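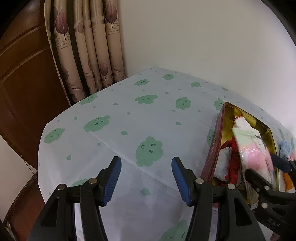

The red tin, open on the table

The tin came back to me on the Salcedo bus, under the seat, with my name on a strip of tape on the bottom. I hadn't seen it in 19 years. My cousin Trinidad Montoya had put it on at the Illen stop and paid the driver to keep an eye on it, and then she called me every half hour until it got in.

"Did you open it?" she said.

"I'm still in the parking lot."

"Well, don't open it in the parking lot!"

So I took it home and put a clean cloth on the table, the way our grandmother did for anything she thought was important (bread dough, tax papers, a sick hen once). Then I opened it. I'd forgotten the inside was gold. The outside is that dark red I remembered, with the lettering gone so faint you'd have to already know what it said, but the inside still shines like somebody had been polishing it on the sly.

It used to be the button tin. Then it was the tin for things that were too good to throw out and not good enough to use, and after that it went wherever Trinidad went, which was everywhere. She had it in Jilano when she worked at the hotel. She had it through both husbands. I figured it would be full of earrings and old keys.

It was full of soft things. There was a package in pink and white cartoon wrapping, standing straight up in the middle like it had been waiting its turn. There was something bright red, and a white cloth with a little pattern on it, and a knitted thing in dark navy, and next to that a fluffy light blue plush that I swear was trying to climb out. I called her back.

"Whose are these?" I said.

"Whose do you think?"

"Trini."

"September," she said. "The doctor says September. Don't yell."

I yelled, of course. She was going to be a grandmother, and she had told a bus driver before she told me. Her daughter Nela, the one who used to eat crackers under my kitchen table, was having a baby in Salcedo, four blocks from my house, and I was apparently the one who was going to have everything washed and folded and ready – me, with my one good basket and my neighbor's clothesline.

"Did you find the wipes?" Trinidad said.

I had, in the bag tied to the handle of the box it all came in. One packet, very pink, with a puffy white jacket drawn on the front.

"These say jacket cleaning wipes," I said.

"They say baby."

"In one corner, in letters the size of an ant. The rest says jacket. Do not put these on a baby."

She was quiet for a while. I could hear her TV going.

"How many did you buy?" I said.

"There was a sale."

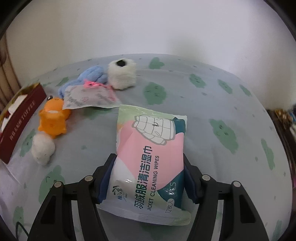

What Nela said

Nela came over the next evening and lowered herself into my good chair, and I put the tin in her lap. She took the things out one by one and laid them along the arm. The plush got to stay on her belly, where it kept sliding off.

"Mom sent you jacket wipes," she said when she saw the packet.

"Your mother sent me 28 of them. The rest are coming on tomorrow's bus."

She laughed so hard she had to hold on to the chair. Then she went and got her coat off the hook, the old one with the gravy on the sleeve, and pulled open a packet and started scrubbing, and she told me Trinidad was moving back. She had rented the upstairs at the Pravov place. She was going to bring it up herself once she'd worked out how to make it sound like my idea.

"When?" I said.

"She's packed already. Why do you think she sent the tin ahead?"

The phone rang just then. Nela looked at me and went on rubbing at her sleeve, and I let it ring a couple more times before I picked up.

"I've been thinking," I told Trinidad, "that you should move back here."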